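05/08/2022, posted by the Plonow bench account

OK so a bunch of you asked what I do all day now that I'm on the data side, and the short version is I drive a pretend robot around pretend rooms and save everything it does. Thread, because I've had coffee.

The longer version: we want a two-armed robot that can tidy a room. To learn that, it needs examples. A LOT of examples. Each one is me (or whoever has the headset) doing a small job through the robot's arms from start to finish, and the computer writes down every joint and every camera view along the way.

We call one go an episode. As of this morning I have 561 of them saved for the Saliba set, which is the batch of simulated rooms with shelves in them. I was hoping to be further along but July got eaten by a bug, more on that in a sec.

So why simulate at all? Resets!! On the real arms at the Atville shop, every time I finish a try I have to get up, put everything back, check the cables, sit down again. In sim I hit one key and the room is fresh. My knees are very much in favor of sim.

It's also way easier to change the room. Different floor, different wall, shelf a bit further left, light from the other side. If every example has the same floor, the model gets weirdly attached to that floor. We had one early version that did great on gray carpet and just sort of froze on wood.

OK the July bug. The gripper state was being saved one step late. One step! You'd watch the replay and it looked totally fine. Then we'd train on it and the thing would close its fingers on air, a hair too late, every single time. I threw out 55 episodes and I'm still grumpy about it.

Somebody asked how long one takes. A good simple episode is 17 seconds for me now. My first week they were way longer and most of that was me waving the arms around trying to figure out how far away anything was. Depth is hard! You're looking down from the robot's head and everything is flatter than you want it to be.

My tip if you ever try this: look at the shadows. I'm serious. The shadow under a gripper tells you more about where it is than the gripper does. I turned shadows off once to get a better frame rate and my success rate fell off a cliff.

Other thing I had to unlearn is being tidy about it. My instinct was to do each one perfectly, same path, same speed. Bad idea. The model then only knows what perfect looks like, and the second it drifts an inch it has no clue how to get back. So now I start some with the arms in dumb places and recover from there. Those are my favorite ones to record, it feels like parallel parking.

Yes we keep failures. They go in their own folder with a note on what went wrong. My notes are things like "bonked shelf" and "bonked shelf again." There is a proper list of labels that I'm supposed to use and I promise I go back and fix them (mostly).

And no, it's not fully boring! I put on a podcast for the easy rooms. The shelf rooms I do in silence, those take brain.

Goal for the week is 12 clean ones a day on the new Irness layout, then the retrain goes overnight and I get to find out if any of it helped. Will report back on that whether it's good news or not. Questions welcome, I'm at the desk till late anyway, next room's already loaded 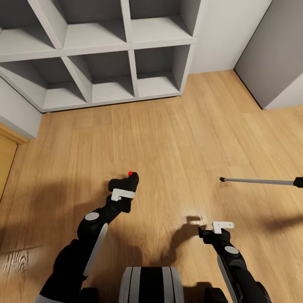

Last updated 05/08/2022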